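Dovari Small-Group Tours: Frequently Asked Questions

Answers for travelers booked on, or thinking about, our October walking and rail trips.

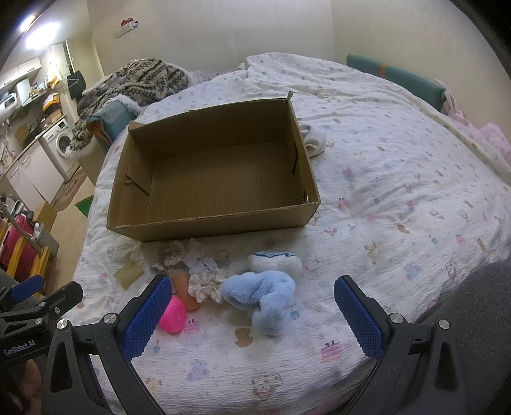
Kinga Hegedűs wrote to ask whether she could book by herself without paying for a double room, and whether the walking days would be too much for a person who mostly sits at a desk. Her two questions are the ones we get most, so they come first.

Do solo travelers pay more?

Only if you want your own room. If you're willing to share, we match you with another solo traveler and you pay the standard price. If we can't find a match, you get a single room and we cover the difference. A guaranteed single room costs $526 extra for the full trip.

How hard is the walking?

Most days include two to four hours on foot, on paved paths and forest tracks. The longest climb is on the day we leave Brikasard, and it gains about 48 floors' worth of stairs over the morning. You can skip it and ride up with the luggage van. Tell your guide at dinner the night before.

How big are the groups?

Small enough to fit in one van. Every group has two guides, one walking in front and one at the back. Margarida Prata leads most of the October departures and Aníbal Peixoto leads the rest. You can ask for a particular departure, but we can't promise a particular guide.

What is included in the price?

Hotels, breakfasts, most dinners, all trains and transfers between the first and last hotel, luggage transport and museum entry. Flights, lunches, drinks and travel insurance are not included. Tips are up to you.

Do I need travel insurance?

Yes. Your policy has to cover medical care and getting you home in an emergency. Send us the policy number before final payment. We don't sell insurance and can't recommend a company.

When do I pay?

A deposit holds your place. The balance for October trips is due in July, and we send a reminder by email. Anyone who booked under the old price list keeps the old price as long as the deposit reached us by Thu 18 January.

Can I cancel?

You can cancel in writing at any time. The deposit is not refundable, but you can move it once to another trip within 2 years. After the balance is paid, refunds depend on how close we are to departure — the table in your booking terms has the exact amounts.

How much luggage can I bring?

One medium suitcase and a day bag. The van is full once everyone's bags are in, and the hotel in Werkel has no elevator. Label your suitcase with your name and cell phone number. Most hotels can do laundry if you hand it in before breakfast.

Can you handle special diets?

Vegetarian and gluten-free meals are no trouble. Vegan meals are fine everywhere except the mountain inn, where the choice is limited and you may want to bring some food of your own. List any allergies on the booking form, even if you've traveled with us before.

Can I arrive early or stay longer?

Yes. We can add nights at the first hotel and at the Jaramillo guesthouse, where the trip ends. Ask when you book. October weekends fill up early, and we can't hold extra rooms without payment.

Who do I contact with other questions?

Write to Bartosz Jabłońska in the booking office and include your booking number if you have one. Replies usually take one working day, a little longer when trips are running.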